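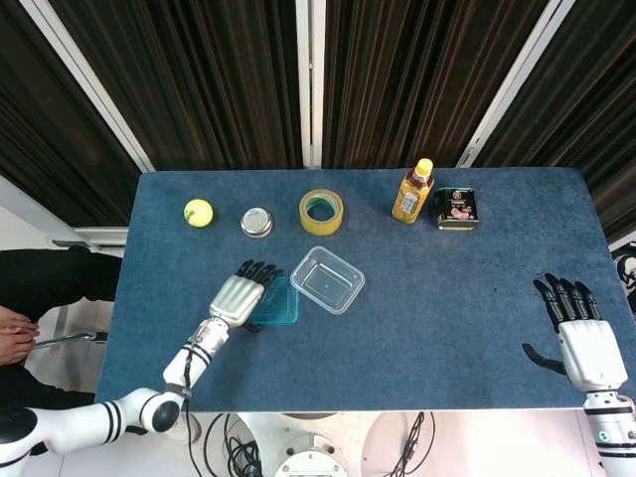
Print this page | E-mail this page

Five Fingers or Two? Comparing End Effectors on a Tabletop Pick and Place Task

Final report, Robotics Practicum, Dudcombe
Khrystyna Semeniuk, Zakhar Bondarchuk, Orysia Stetsiuk
Project advisor: Yevdokiia Lytvynenko
September 4, 2020

Summary

We compared a pair of five-fingered hands with a pair of two-finger grippers on the same robot, using the same table and the same groceries. The hands are the Plivell model the lab already owned. The grippers are Briltness parallel jaws, on loan from the mobile robotics group until they noticed. Each pair got 25 attempts at each of seven objects, driven by a person through the lab's teleoperation setup. The grippers dropped fewer things. The hands picked up one thing the grippers could hardly manage at all, and we spent a large part of the semester on that one thing.

1. Why we did this

Our proposal from April says that "anthropomorphic hands are expected to outperform simple grippers on household objects due to their greater number of degrees of freedom." We would like to leave that sentence where it is, as a record of how young we were.

The lab's robot is called Sirko. It has two arms and a camera at head height, and most student projects inherit whatever is bolted to the wrists when they arrive. For us that was the Plivell hands. Dr. Lytvynenko asked at our first meeting how we knew they were the right tool, and we said they had fingers. She suggested that this might be the project.

2. Objects

We wanted things people have at home, which in practice meant things Zakhar had at home. The final set:

Tennis ball
Small round metal tin with a ridged rim
Roll of clear packing tape, laid flat
Plastic bottle of orange drink, screw cap on
Rectangular food can, black label
Clear plastic food container, empty
The teal lid for the container

The tennis ball was included as a warm-up. The bottle stayed full of drink so that its weight would be realistic, and nobody was allowed to be thirsty near it. We sealed the can's place in the set after some argument: Orysia thought it too easy, and it ended up being the object with the most interesting failures.

The table is covered in dark blue felt-like cloth. We chose it for friction, so that objects would stay where we put them, and also because the bare tabletop gave the head camera a bright glare patch in the exact place where we needed to see. We did not think about what cloth does to a fingertip that arrives slightly too low. More on this in section 5.

3. Setup and procedure

One team member drove and one reset the table and wrote things down. The third stood within reach of the stop button. We rotated jobs between sessions, mostly because standing by the stop button is very dull until it isn't.

The driver saw only the head camera view. Five of the objects started in a loose row on the far side of the table, with the container and lid closer to the robot. An attempt counted as a success if the object was lifted clear of the cloth, held while the driver read a line of text out loud, and set down again without rolling, tipping or leaving the table. The line of text was originally a stopwatch, but the stopwatch needed a free hand and we had all run out.

Drivers could use either arm. We had planned to force a fixed arm for each object, and dropped this after the first session when it became clear that we were measuring how badly a right-handed person drives a left arm.

Both end effectors ran on the same controller for the main comparison. This was less simple than it sounds. The Plivell hands expect a position for each joint. The Briltness grippers expect a width and a force and have no opinions beyond that. Zakhar wrote a small translation layer that mapped the operator's glove to both. For the grippers it looks at the distance between thumb and index finger and throws away the rest of your hand, which is a humbling thing to watch on the screen. The Plivell manual is 87 pages long and the part we needed was in the appendix, under a heading about shipping.

4. Results

Misses out of 25 attempts, hands first and grippers second.

Tennis ball: two / zero
Small round tin: nine / three
Packing tape: four / one
Drink bottle: one / two
Food can: six / four
Container: three / five
Lid: nine / all but four

If you add these up, the grippers lose, and they lose almost entirely because of the lid. Take the lid out and they win comfortably. We went back and forth on which of these to put in the summary. Khrystyna's view was that a household that contains containers also contains lids. Zakhar's view was that he had carried the loaned grippers across campus in the rain and would like them to win something.

Time per attempt followed the same pattern. The hands were slower on everything except the lid, and drivers reported being more tired after a session with them. We did not measure tiredness, though we could have measured snacks.

5. What went wrong, by object

Small round tin. It is low and its rim is ridged, and the fingers of the Plivell hand liked to close on the rim one at a time. The first finger to arrive pushed the tin, the second arrived where the tin had been, and so on. With a little practice the driver could bring the thumb in first as a kind of wall. The gripper jaws close together, so the tin centers itself and there is nothing to learn.

Packing tape. We assumed the hole in the middle would be useful and drew several diagrams of a finger hooked through it. In testing, all three of us ignored the hole and grabbed the roll by its outside. The diagrams are in the appendix.

Food can. Both end effectors could hold it. The trouble was at release. With the hand, the little finger often let go last and tipped the can on its way out. With the gripper, the driver tended to lower it a bit too far, the can met the table early, and the arm kept pushing until the person at the stop button became less bored.

Container. The walls are smooth and give a little. The gripper at its default force squeezed them inward and the container popped free. At a lower force it held, but we had agreed not to tune per object, so the misses stand. The hands did better with the thumb inside and the fingers outside, a grip that one of us found by accident and then refused to explain until it was his turn to write the log.

Lid. A flat, flexible, see-through lid lying on cloth is a rude thing to ask a robot for. The gripper's jaws have thick tips and slid over the edge nearly every time. Its four successes came from pushing the lid against the container until one side rode up, and we are not sure the drivers could repeat it on request. The hand could do something closer to what a person does: rest the fingertips on top, drag the lid a short way toward the thumb, and pinch when the edge lifts. When the fingertips came in too low they caught the cloth instead, and the entire row of objects took a small trip to one side. This is our contribution to tablecloth science.

The camera deserves part of the blame here. The lid is translucent, and from head height it is hard to tell whether a finger is touching it or hovering over it. We tried asking the driver to look for the change in color where finger met plastic. It helped Orysia and made no difference to anyone else.

6. The two controllers

Late in the semester Zakhar Hnatiuk, a graduate student in the lab and the reason half our log entries say "Zakhar (other)", offered us his own hand controller. It limits how fast each fingertip can press down. We ran another 36 lid attempts with it, hands only. The cloth was dragged in two of them, and the failures that remained were ordinary missed pinches.

We are not comparing this directly with the main table, as by then all three of us had spent a long time practicing on one lid. Whether the controller improved or we did is a fair question and we can't answer it from this data. A proper test would need a driver who has never met the lid.

7. Problems with our own data

The logging script wrote a line every time a hand or gripper changed state. The full log has 2536 lines, and a good share of them come from one gripper opening and closing by a hair while its driver was talking to someone. We filtered these out by hand, then with a script, then by hand again after reading what the script had kept.

We always ran the hands first in a session and the grippers second. Changing them over takes a wrench, two people and some patience with the cables, so we did it as seldom as possible. This means the grippers always had a driver who was warmed up, and it probably flatters them. Dr. Lytvynenko pointed this out at the halfway review. We had noticed it ourselves at the same review, slightly later in her sentence.

All three drivers were also the authors.

8. What we would do next

Thin fingertips for the Briltness gripper come first. Most of its lid failures look like a tip problem, and we suspect a pair of printed tips would close much of the gap for very little money. Second, a wrist camera, so that the driver can see contact from the side. Third, one hand on the left arm and one gripper on the right. We all wanted to try this and it was ruled out because the two need different power settings and the lab has only one person who is allowed to change them - and he was busy with his controller.

If a future team has to pick one pair for general tabletop work with this robot, we would mount the grippers and ask people to leave the lids off.

Acknowledgments

Thanks to Dr. Lytvynenko for her questions, to the other Zakhar for the code, and to the mobile robotics group, whose grippers have been returned with all their screws, one of which is ours.

Related reports
Cable routing on Sirko: what we tried and what snagged
A glove calibration routine for small hands
Reading clear plastic with an overhead camera

Contact the practicum office | Copyright Dudcombe Robotics Practicum | Back to top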